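Home | Topics | Earth | Instruments | Index A–Z

Dritham Tilt Network

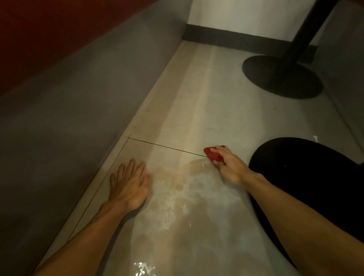 The Dritham Tilt Network is a group of ground instruments that measure very small changes in the slope of the land near the town of Dritham and along the Virnia fault. It was built to study slow slip, a kind of fault movement that releases energy over days or weeks and does not produce shaking that people can feel. The network has 15 stations. Its data center is in Sarkport, where the recordings are stored and checked.

Background

Most earthquakes are recorded by seismometers, which respond to fast ground motion. Slow slip is difficult for these instruments, as the ground moves too gently to make clear waves. Satellite positioning can detect the larger slow events, but a small one may change the position of the surface by less than the daily error of the measurement. A tiltmeter answers a different question. It does not ask how far the ground has moved, only whether it leans more to one side than before, and it can notice an extremely small lean.

The Virnia fault was for a long time considered quiet. Old maps show it as a thin line which ends before the coast. Later field work found that the line continues under the river deposits south of Dritham, and that stream beds crossing it are bent in the same direction. This suggested that the fault moves, although few earthquakes were known from it. Two explanations were proposed. In the first, the fault is locked and collects strain for a large earthquake. In the second, a part of the strain is released slowly. The network was planned to help to choose between them, and it is now generally thought that both are partly true for different sections of the fault.

Instruments

Each station has a borehole tiltmeter placed in solid rock, below the depth where daily heating by the sun has much influence. The sensor is a small glass tube with a conducting liquid and a bubble. When the tube leans, the bubble moves, and the electrical resistance between the contacts changes. There are two tubes in every instrument, one for the north–south direction and one for the east–west direction.

The stations also carry a rain gauge, an air pressure sensor and a thermometer. These are necessary for the correction of the data. Heavy rain loads the soil and can tilt a whole hillside for several days, and in the first period of operation many signals from rain were taken for fault movement.

Station 5, on the ridge above Dritham, is the deepest. It is also the most stable in the long term, and for this reason it is used as the reference when the other stations are compared. Station 2 stands in wet ground near the river and has been moved once. Its older recordings are kept separately and should not be joined with the newer ones without a correction.

Data processing

The recordings are processed with a method usually called the Jaiswal filter. It removes the earth tides first, then the effect of air pressure, and after that the effect of rain. The tides are easy to predict and their removal is almost complete. Rain is the weakest point. The filter uses a simple model in which the ground drains at a constant rate, but real soil drains slowly when it is full and also when it is very dry.

After filtering, a computer program searches for changes which appear at three or more neighboring stations in a reasonable order. A change at one station alone is not accepted, even when it is large. A candidate is then examined by a person. Daranee Rattanakul, who wrote most of the search program, has argued that this last step should remain, because the program has no knowledge of local matters such as the emptying of a reservoir or the digging of a road cut.

The public catalog lists 779 candidate signals. Only a small part of them are classified as probable slow slip. The rest are marked as weather, human activity, instrument fault, or unknown. The unknown class is kept open and is reviewed every January, when the field teams cannot reach the higher stations and there is more time for desk work.

Results

The main result of the network is that slow slip does occur on the southern section of the Virnia fault. The events are shallow and usually last a few days. They seem to start near the river and travel to the north, and they stop before the bend in the fault below the ridge. North of the bend, no event has been accepted.

Some of the slow events were accompanied by groups of very small earthquakes. In other cases the tiltmeters showed a clear signal and the seismometers showed nothing. The reason for this difference is not known. Tsion Moges has proposed that water pressure inside the fault zone controls it, and that the small earthquakes occur only when the pressure is low. The proposal agrees with the rain records in part, but the number of good cases is too small for a firm test.

Use in forecasting

The network is sometimes described in newspapers as an earthquake warning system. This is not correct. Its data reach Sarkport once per hour, which is too slow for a warning, and no rule is known by which a slow event could announce a large earthquake. In some regions of the world slow slip has been seen before strong earthquakes, but much more often it has been seen with no earthquake after it.

The data are used in another way, for the estimate of long-term hazard. If a section of a fault releases strain slowly, less remains for sudden movement. The hazard map for the Dritham district was changed for this reason — slightly lower in the south, and slightly higher around the bend.

See also

Borehole tiltmeter
Earth tide
Slow slip
Virnia fault

Last updated: 25 June 2020

Comments

rockhound_pell: Good article, thank you. Is the filter code available somewhere? I would like to try it on a tiltmeter in a mine.

M. Osei: The part on station 2 should say which direction it was moved. When you go uphill the drainage is totally different and the rain correction changes with it.

gwenT: I live south of the river and never felt a thing, so I guess that fits!

rockhound_pell: @M. Osei I think it went uphill but I only have that from a talk, no source.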